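The Guvdale Embroidered Sweater, from Ongart

I've been knitting and selling sweaters for long enough to be picky, and the Guvdale is the one I keep pulling back out of my own stock to wear. It's red, really red, with a round ribbed neck, long sleeves with proper cuffs, and a spray of stemmed flower buds embroidered across the chest. Rozália Kratochvíl drew the pattern for me on the back of an envelope, and I still have the envelope!

The yarn is Amilis, a wool and cotton mix I buy on big cones (2,530 yards apiece, and yes, they're a pain to carry up the stairs). It's soft enough to wear over bare skin, which I can't say for everything I've made.

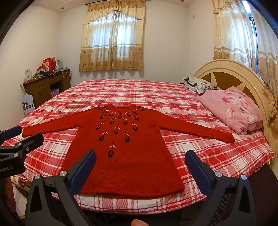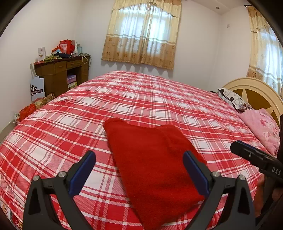 People write to me most about washing, so let me get that out of the way. Cold water, a small squirt of Wosham wool soap, and please don't wring it. I press the water out, roll the sweater up in a clean towel, lean on it a bit and then spread it out flat with the sleeves away from the body. A bed does nicely if you don't own a drying rack (put something waterproof down first if you're fond of your mattress). Red towels are what I'd use with this one, especially for the first 3 washes, when a little dye can still come out. Turn it inside out before it goes in the water so the buds don't rub on anything, and go easy around the lowest one, the biggest of the lot, when you're smoothing the front.

Sizing: the body gets wider toward the hem, so it sits easily over jeans and hips. I wear a 36 and I'm happy in it with a T-shirt underneath. If you're between sizes, go down, the knit has plenty of give.

For storing, fold it. Hangers pull the shoulders out and I've never managed to get them back.

It's $146, shipping included, and I send parcels out on Monday. Write to me if you want the sleeves longer, I can usually manage that before March gets busy.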